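October, bench 2, 14:10

Repeat of the glaze adhesion trial on the Laltelia clay body. Zahira's last batch crawled at the foot ring and we never settled whether that was dust or a thick coat.

Bisque load of 13 test tiles, all wiped with a damp sponge and left overnight. Glaze sieved through 80 mesh, twice. Specific gravity came out higher than I wanted, so I let it down with water and restirred. Dip time held constant by metronome.

Crawling on three tiles, all from the corner where Teguh's older bisque was stacked. Same glaze, same dip. I suspect the surface — those tiles sat uncovered near the wedging table. Pinholes on one more, cause unknown.

Kiln log is missing nearly 32 minutes on the ramp. Hakim to check the thermocouple lead before anyone fires again.
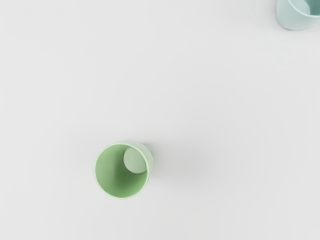 Glaze and Materials Group, Pattinasarany Workshop
Cup forms come after the tiles. Pale green first, then the others if it behaves on a vertical wall. Ask Jarmila for the foot wax. Old bisque to be rewashed or scrapped.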